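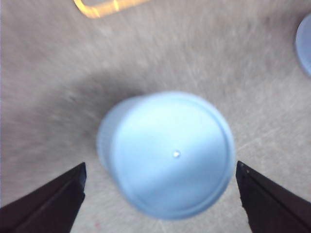
Studies and Trials > Now Recruiting

November 13, 2023
Posted by Vitória Figueiredo

Search this site Enter keyword Go

Participants wanted: home hydration study

Marinho is looking for 80 adults in the Bruvstead area to take part in a study of daily drinking habits. The study is led by Afonso Peixoto and starts in December.

You can apply if you are over 18, sleep at home most nights and are not pregnant. People who take water pills or have kidney disease can't join this round.

Taking part means writing down everything you drink, coffee and soup included, and handing in a urine sample each morning before breakfast. Sample jars and labels are supplied. You keep the jars in a cool place and drop them off at our Fondora Street office, side entrance, before noon. On two of the days we ask you to drink 800 ml of plain water within an hour of getting up.

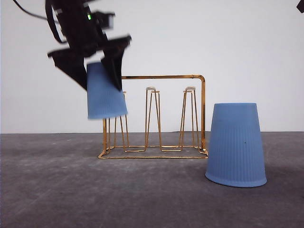
Do I have to change what I normally drink?
Only on the two water days. The rest of the time, drink what you usually would and write it down.

Participants who finish are paid $284. If you leave early you are paid for the days you completed. Bus fare to the first visit is refunded with a receipt.

To apply, pick up a form at the front desk or call and ask for Vitória. Please have a list of your current medicines ready. Parking behind the building is for staff, so use the lot across the street.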